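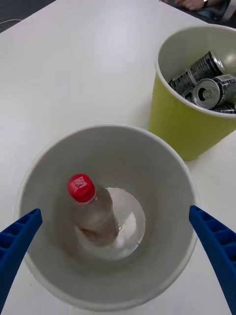
The fault described in this post occurred on the sorting cell at our Hunddale site during the August test period, and it concerns the release step of the arm. The task is a modest one. The arm picks up empty drink containers and places them by material, with cans going into one receptacle and plastic bottles into another. In the cell the two receptacles stand close together on a white tabletop, the yellow-green cup holding four cans and the white bin holding a clear plastic bottle with a red screw cap, and the blue fingers open on either side of the bottle. An open gripper is what the controller reports as a completed release. For most of the test period I accepted that report without question, and I should not have done so.

The arm is controlled by software our group calls Tevow. After each placement, Tevow commands the fingers to open, waits for the opening width to pass a set value, and then raises the wrist. The wait has a time limit. If the width is not reached within the limit, the program is supposed to stop and hold position until an operator clears the fault.

On run 64 the program did not stop. The arm had lowered a bottle into the bin and begun to open. One finger met the inner wall of the bin before the set width was reached. The time limit passed, the fault was written to the log as code 541, and the arm rose anyway with the finger still pressed against the wall. The bin came up with it, tipped, and fell on its side near the front of the table. The arm then continued toward its next pick position at normal speed. The operator on duty pressed the stop button. No one was hurt and nothing was damaged beyond a crease in the bin.

I wish to be plain about why this matters. The bin is light, and a light bin falling over is a nuisance. A robot that records a fault and then moves is a safety matter, whatever it happens to be carrying. An operator who reaches in to straighten a receptacle is relying on the hold to be a real hold.

**What was found**

The cause was an error in the way fault levels were assigned. Code 541 had been entered as a warning during early setup, when the fingers were being adjusted and the limit was tripping many times a day. That change was meant to last for one afternoon. It was carried forward into every later version of the configuration, including the one used for the test period. I reviewed that configuration myself and signed it.

Going back through the logs, we found the same code on 2 earlier runs. On both of them the arm had cleared the bin on its way up, so the runs were marked as successful and no further attention was given to them. Our summary sheet at that time had a column for the result and no column for warnings.

A second factor was the drop position. The target had been taught with a narrower set of fingers, before the current ones were fitted. The newer fingers need more room to open, and the taught point sat too low in the bin to provide it.

**What was changed**

- Code 541 now stops the arm and holds it. The operator must acknowledge the fault at the panel before any motion is allowed.
- The release point was raised, so that the fingers open near the rim and not deep between the walls.
- Fault levels are kept in a separate file. Any change to that file requires a second signature.
- Warnings are printed on the daily summary sheet beside the result of each run.
- Reaching into the cell is permitted only with the stop button pressed in. This was already our written rule, but practice had drifted - mine included.

We then ran the cell for 200 placements with the new settings. The hold was triggered deliberately at several points in that series, by blocking one finger with a foam block, and the arm stopped each time. One stop occurred that we had not planned. A bottle had come to rest against the wall and kept a finger from opening fully. The arm held, the operator acknowledged the fault, and the bottle was moved by hand with the stop button in.

There is one open item. The opening width is still measured at the motor and not at the fingertips, so a finger that bends under load can pass the check without being clear of the object. The Prakance force sensor ordered for the wrist should help with this, but it has not been delivered. Until it is fitted, lift speed after release remains at the reduced setting, and the cell will not be run unattended on Saturday or at any other time.

The revised configuration has also been sent to the group running the Tsao cell, which was set up from a copy of ours. They have been asked to check their own entry for 541 before their next run.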